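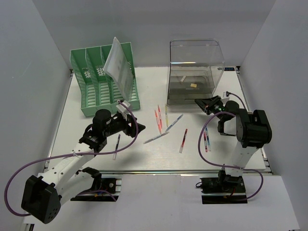 Green file rack with divided compartments, with test tubes on the worktop.

Reports > Grants > Helter Fund > Ritchie Archive

Progress report to the Helter Fund, 31 Mar 2021
Prepared by Firouzeh Mahmoudi, Ritchie Parish Records Project

The grant supports the sorting and listing of parish letters held at Ritchie. Of the 700 letters in the collection, 66 remain to be listed. Work slowed in January while the reading room was closed, and Meirion Gethin continued the index from home.

A further 28 letters have been set aside for repair. Two are in Welsh and have been passed to Mr Gethin for a short summary. Sneha Shakya has agreed the wording of the public catalogue with the county office.

Spending stands at 58 per cent of the award. The underspend relates to travel, and we ask the Fund's permission to move it to the repair budget. A decision before the next payment would be helpful.

The draft catalogue will be sent to the Fund with our final report.

0 comments | 3 shares
Contact the project office | © Ritchie Archive | Back to top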